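Code Coverage Target

A code coverage target, also called a coverage threshold or coverage gate, is a rule that a software project must have a stated share of its source code run by automated tests. The share is normally given as a percentage of lines, statements or branches. A build that falls under the number is marked as failed, or a proposed change is held back until more tests are added. Coverage targets are common in commercial software and are often treated as a measure of quality, although the link between the number and the number of defects reaching users is weaker than their supporters tend to claim.

Measurement

Coverage tools record which parts of a program run while its tests are running. Line coverage counts lines, and branch coverage counts the outcomes of decisions such as an if statement. Path coverage, which follows every route through a function, is rarely used as a target, as the number of routes grows too fast to be practical.

None of these measures says whether a test checked anything. A test that calls a function and ignores the result adds the same coverage as one that compares the result with a known correct value. This is the oldest objection to coverage targets, and it has never been answered in a way that keeps the plain percentage intact.

The figure also depends on what is left out. Most tools let a team exclude generated files, third-party code, or single blocks marked with a comment. Two projects that both report 90 percent may have drawn the line in very different places, so comparing them means little unless the exclusion lists are published too. They seldom are.

History of use

Coverage began as a way to find untested code. A programmer looked at the report, saw which parts had not been run, and decided whether that mattered. Its use as a pass mark came later, with build servers that could run the tool on every change and stop the build without human review.

The build service Gakel offered a threshold setting switched on by default at 80 percent. No study was cited for the choice. The number was copied into company handbooks, and some of these later described it as an industry standard. Gakel's own help pages now call it "a starting point," a phrase that does not appear in the earlier versions.

Zoretti, a maker of payroll software, adopted a 90 percent line target for all its products. Over the following release cycle its test count rose by almost 2,000. An internal review, later made public, sampled 300 of the new tests and found that 40 had no assertion of any kind. The review did not look at whether the remaining tests could have caught a real fault, so the share of useful tests is unknown. Zoretti kept the target and added a check for missing assertions.
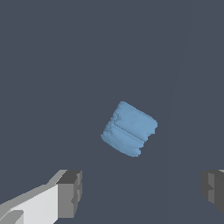 Kong objected on the Zoretti project's mailing list that the review had been read too harshly, and that the teams involved had found several dead functions only when they were forced to write tests for them. The same message argued that a poor test is easier to repair than a missing one. Other subscribers replied that dead functions show up in an ordinary coverage report, with no target attached, and that a poor test often goes unrepaired for the simple reason that it passes.

Effects on behavior

Supporters say that a target keeps testing from being dropped when a deadline is close. This is plausible, and it matches what many developers report, but reports of this kind come mostly from teams that chose a target themselves and had reason to think well of it. Little is known about teams that had one imposed and later gave it up.

Several side effects have been described more fully. Developers under a target tend to test the code that is easiest to reach, such as simple accessors, and leave error handling alone. Removing well-tested code can lower the percentage and fail the build, which discourages cleanup. Splitting a statement over more lines can raise line coverage with no change in what is tested.

Alternatives

Mutation testing makes small deliberate changes to a program, then checks whether any test fails. It gives a better idea of whether tests can detect faults, though it is slow. The open-source tool Druncombe limits the cost by making at most 1,000 changes per run, picked at random. Critics note that this makes the score vary between runs on identical code - an awkward property in something meant to serve as a gate.

Differential coverage applies the rule only to lines touched by the current change. It avoids punishing a team for old code and is easier to introduce on a large project. It does nothing about tests without assertions.

A third approach keeps the coverage report and drops the pass mark, leaving reviewers to ask about gaps. It depends on reviewers reading the report. Managers often dislike it, as it produces no single figure for a dashboard, and claims for its success rest on much the same kind of evidence as claims for the target itself.

See also

Branch coverage
Continuous integration
Mutation testing
Software metric
Static analysis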